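Blue tape and kraft paper as a table covering: a long-term review

Posted Thu 26 August

I bought two things for this, a roll of Ralaletti brown kraft paper and a pack of Barbieri blue painter's tape. The idea was to cover the worktable in the back room at Trunham and mark it off into cells, so that anything set down on it has a place. I'd been using a vinyl cutting mat before. The mat was fine until it curled at one end, and a replacement in that size cost more than I wanted to pay.

The paper comes on a 400 foot roll. It is heavy enough to lie down by itself after a day or so, and you can write on it with a pencil. Putting it down took most of an evening. I pulled the sheet over the top, ran the long lines first and then the cross lines.

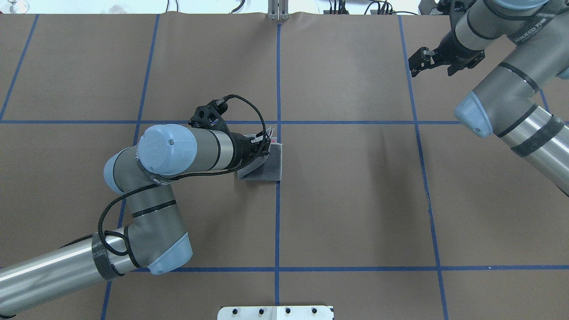
Kraft paper with the tape grid on it and a gray foam block near the center line.

My lines are not straight. I laid them by eye, and a couple of them lean. For sorting and folding it makes no difference. If you want to measure against the grid, buy a chalk line or a long ruler and do it properly, because lifting tape from kraft paper takes the top layer of the paper with it. I tried once, in a corner, and had to patch it.

The tape itself is good. It tears by hand without splitting down its length, and the blue is easy to pick out under the ceiling light. 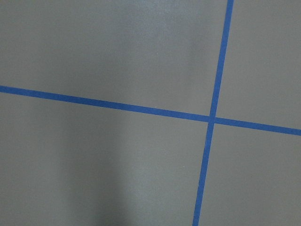 Where two strips cross you get a double thickness, and that was my main worry before I started. I thought cloth would catch on it. So far I have not had a thread snag, and a hand towel slides over the crossings well enough. A sheet of thin paper will sometimes stop there if you push it from behind.

The covering does wrinkle. The far edge has started to curl up, and there are light creases in places where things get dragged. I gave up trying to smooth them. The listing says the paper is good for 1,000 uses, whatever a use is supposed to be.

For towels I set one against a cross line and fold to that. A small gray one with a lighter hem sits nicely over the center line and I can see right away if it's crooked.

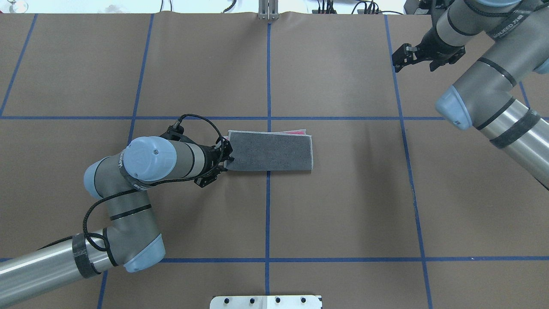

Fullmont left a comment under my first post on this: I did the same on a sewing table and went back to a mat after 2 months. The paper got soft where my wrists rest. I'd keep the tape and put it straight on the tabletop if the finish can take it.

That's fair. I don't lean on mine much, so the softening hasn't come up. I would test the tape on the underside of a table before putting it on a finish you care about.

Cost for the whole thing was under 70 dollars, and most of the roll is still on the shelf. I plan to change the sheet in December and will use wider tape for the outside lines. 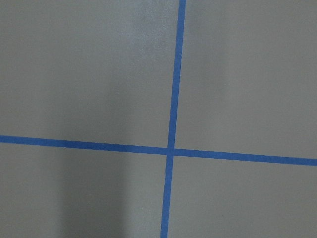
Two strips of the blue tape where they cross.

Paper: four out of five, one off for the curling. Tape: five out of five.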